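I got to the cafe on Plestano Street at 7:40 in the morning, which I thought was early, and Kwabena Nartey was already on his second coffee with a paper bus map spread over both our places. He'd marked it up in green pen. "I printed it at the library," he told me. "You can't draw on a phone."

Kwabena drove a bus for 16 years before he moved over to planning, and these days he works on the night network for Stallska, the outfit that runs buses in our end of the county. If you've ever stood outside the Rurine hospital after a late shift wondering whether anything was coming (I have, in sleet!), he's the person to talk to. Starting in August the old Route 725 goes away after 9 p.m. and an on-demand van takes over. You book it, it comes, you pay the bus fare. I wanted to know if I should be happy about that.

"Depends where you live," he said, and went straight to the map. The 725 makes a long loop past the cannery and the fairgrounds, and after nine most of that loop is empty. "I drove it. I know every porch light out there. I'd go eleven stops without opening the door, and then at the hospital I'd have people standing. The bus was in the wrong place for most of the hour."

So the vans skip the loop unless somebody asks for it. Fine, I said, but my neighbor doesn't have a smartphone and she cleans offices until midnight. He nodded like he'd heard this one plenty. There's a phone line, and it's answered by a person until the last van is parked. "I fought for that. They wanted it to be a recording. I said, you call it at midnight in the rain and press four for more options, and then come back and tell me how you feel."

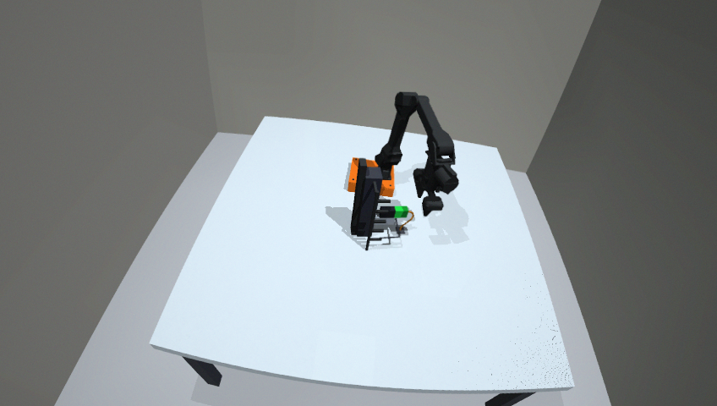 I asked how long people will wait, and he got a little cagey. The goal is to be no worse than the bus, he said, but the bus was hourly, so I pointed out that's not much of a goal. He laughed pretty hard at that. "Okay, yes. Fair. I want it better than that. I'm not going to give you a number and then have you wave it at me in the fall."

We ordered eggs. He salted his before tasting them and then complained they were salty.

What I hadn't understood until we talked is how much of this comes down to curbs. The vans can't just stop anywhere, so Kwabena spent most of the spring walking the route at night with a flashlight, looking for spots with a flat bit of sidewalk and a working streetlight. "A corner looks great at noon. Then you go at eleven and there's a hedge and one dead bulb, and would you want your daughter standing there? I crossed off so many corners." The ones he kept are the green dots on the map. My own corner didn't make it, by the way. I have to walk up to the pharmacy, and I told him I'd be thinking of him every time.

Yaw Yakubu joined us halfway through the eggs. He's been driving the 725 at night for years and he'll be in one of the vans, and he is less sold on the whole thing. "With the bus, you know where I am," he said. "People set their lives by it. There's a man who gets on at Tsuji Square every Friday with his cake box. He doesn't call anybody. He just stands there and I come."

Kwabena said the man could book it as a standing trip, every week, same time. Yaw said sure, but who's going to tell him?

"You are," said Kwabena.

"I already did," said Yaw. "He said he'd think about it." 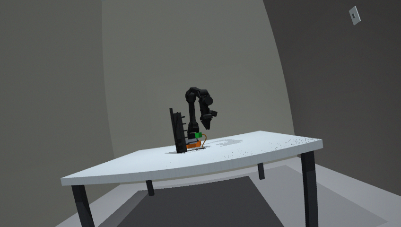 White table with a black robotic arm mounted on top, computer rendering.

I asked them both about money, because somebody always writes in. The county has put up enough for 2000 hours of van service, and when those are used up the whole thing gets looked at again. Kwabena thinks ridership will make the argument. Yaw thinks it'll be a cold winter and the vans will be slammed, and then people will say it doesn't work because it's too busy. They had clearly had this conversation before, and they had it again over the last of the toast while I wrote as fast as I could.

Before he left I asked Yaw if he'd miss the big bus. He zipped up his jacket and thought about it for a while.

"I'll miss the heater," he said. "That van better have a good heater."

Kwabena wrote it down on the corner of the map.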